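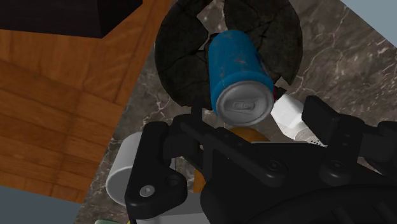
14 August 2021

Sim teleop, kitchen counter set, Trenska build. Spent the morning on remote-control demos with the can as target. Turned hand scaling down to 90 per cent and the wrist feels steadier. Aim is 100 demos before we train anything. Ovidiu Surdu wants 300; will argue on Monday.

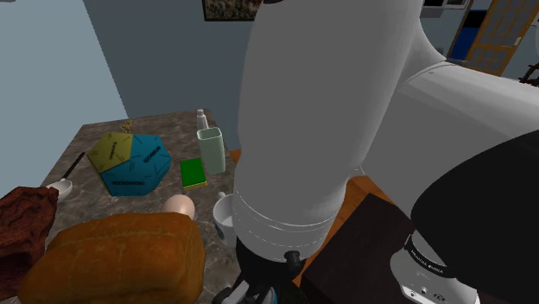 Start pose stays as it was in July, arm beside the counter, gripper down. Anything that begins more than 5 cm off gets thrown out. Still to do: log the jaw command as well as the jaw position, and ask Ovidiu which Tudose export he used.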